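Rasico Straws, Dark Gray — Bulk Bag and Wrapped

Catering Disposables > Drinks > Straws

Sold by Haddadin Supply, Grunutville

Plain dark gray drinking straws for cafes, juice counters and school canteens. Two versions are kept in stock. The unwrapped straws come standing upright in a tall clear bag, and the wrapped straws come each in its own clear sleeve. Same straw, same color, same diameter.

Unwrapped: 300 per bag, carton of 3,000
Wrapped: 50 per pack, carton of 700
Color: dark gray
Bag: clear plastic, gathered at the top
Use: cold drinks only

The bag has no zipper or seal strip. To open it, stand it on a flat surface, hold it around the middle and work the top edge of the plastic loose with your other hand. If you cut it, cut high. A bag cut halfway down will not hold the straws upright and you will need to empty it into something else right away.

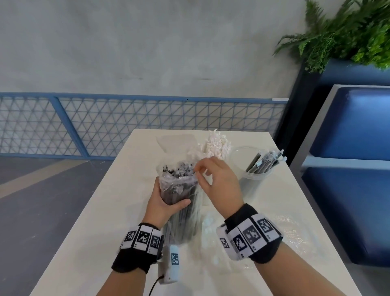 For counter use, most customers move the wrapped straws into a clear round container and leave the unwrapped ones in the bag under the counter until they are needed. Any straight-sided container will do. Wrapped straws take up more room than unwrapped, so fill loosely and top up during the day. Containers are not included with either version.

Small orders are packed with white shredded paper. Shake out the filler before you throw it away, as single wrapped straws can end up in it. Full cartons go out without filler.

Storage

Keep dry and out of direct sun. Once a bag is open, fold the top over and hold it with a clip or rubber band — the plastic is thin and will not stay closed by itself. Do not stack other goods on top of open bags.

Ordering

Orders placed before noon ship the same day from our Markgate warehouse. Mixed cartons are not available. If you want to try both versions first, ask for one bag and one pack at the single price and we will send them together.

The carton of 700 replaces the older wrapped carton from September. Orders already placed will be filled with the old size.

Trade accounts: Saodah Chin
Returns and damaged cartons: Rami Majali

Page updated 21 August 2023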